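Moncrieff Fund: progress report, Sudadport workroom
Sunday, December 3, 2023
Prepared by Nuno Macedo

This report covers the fitting out of the small workroom at Sudadport, paid for from the second part of the Moncrieff grant. The first part went on wiring and lighting and was closed in the previous report.

Work done
The walls have been painted and the old shelving has gone. The door has been rehung so that it opens outwards, which gives us more usable space near the sink. Skornetti delivered the remaining white panels two weeks later than agreed, and one was returned with a damaged corner. The replacement was accepted without charge.

The white platform is in place. We had asked for a flat top at first, but the moulded version was available sooner and the staff at Zistus were content with it. Black plastic sheeting has been laid beside it to protect the floor. We bought more than we needed and the spare roll is in the store.

Spending
The budget for this stage was 2000 pounds. Spending to date is 1253 pounds, including delivery. Paint came in under the estimate and the door cost more than expected. One invoice, for the panel fixings, has not yet reached us. We do not expect to ask for any change to the total.

Work area
The height of the platform was discussed at the last site visit and we have left it as it was. The plastic sheet still shows its fold lines. It will be taped along the edge nearest the door, where people walk most.

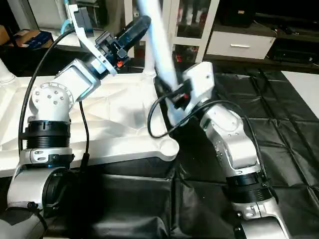
The white platform and black floor sheet, with a long pale rod held above.

Still to do
Skirting on the window side, a second coat on the door frame, and labels for the store shelves. The heater has been ordered and should be fitted in January. We have 12 hours of joinery left under the present agreement, which should cover the skirting.

We would like to keep the unspent balance until the heater has been paid for. Receipts are attached in date order, and the final statement will follow once the fixings invoice is settled.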